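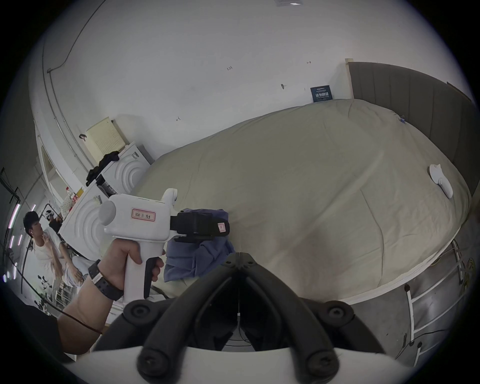
The question for this project was simple enough: does the surface you fold on change how flat a soft garment ends up. Most people at home don't fold on a table, they fold on the bed, and the handouts for this course (Textile Care, Huvport) all assume a table. So I did both. The bed is the harder one. A duvet like the pale beige one has creases of its own plus a seam running diagonally across it, and your eye goes to the seam when you are trying to line up a hem. Took me way too long to notice I was folding parallel to the seam and not to the bed. After that I used the headboard as my straight line instead, since the panels are stitched vertically and easy to sight along.

Silviu Husar, 12 October 2026

What I used

One hooded sweatshirt, heavyish. One T-shirt, thin. The bed, duvet left on. A desk for the comparison. A ruler, 42 cm, borrowed from the Agarwal lab drawer and returned. Phone timer.

I was going to do towels too but ran out of time, so towels are out. Title on the sign-up sheet still says towels, sorry.

What I did

Start crumpled every time. Drop garment from waist height, don't arrange it. Then:

Find the hood or collar first and pull it to the top.
Sleeves out to the sides, flat as they will go.
Smooth the body from the collar down with the flat of the hand.
Sleeves in, sides in, fold up from the hem.
Press once, let go, wait 15 seconds, measure height at the thickest point.

The Clullari handout says hem first, then collar. Tried that in September on the practice runs and kept ending up with the body twisted, so I switched. Collar first is what all the numbers below are from.
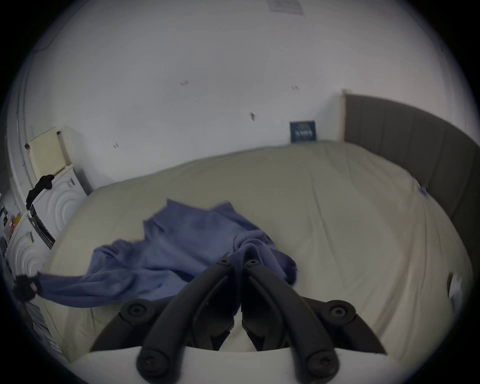 Sleeves were the slow part, by a lot. On the desk a sleeve slides when you pull the cuff. On the duvet it drags, the cover comes with it, and then you have a new wrinkle under the garmet that you have to chase out. Best fix I found was lifting the sleeve clear and laying it down again. Pulling the duvet tight before each go also helped but it loosens again once you lean on it.

Results

T-shirt: no real difference, bed or desk. Too thin to care.

Sweatshirt: 125 mm at the thickest point on the bed, less on the desk every time. The lump is the hood. If the hood goes down flat over the back before the sides come in, the stack sits better on both surfaces. I should have done this from the start and didn't, so treat the early desk runs with caution.

Time: bed slower for the sweatshirt. I lost the timings for 2 of the runs (phone died) and left those out of the table.

Problems

Only one person folding, me, and I got faster as I went. Should of mixed up the order of bed and desk. Also the Truvimo template wants an error estimate and I don't have enough runs to give one that means anything.

Next time

Firm blanket over the duvet, same garments. And the towels.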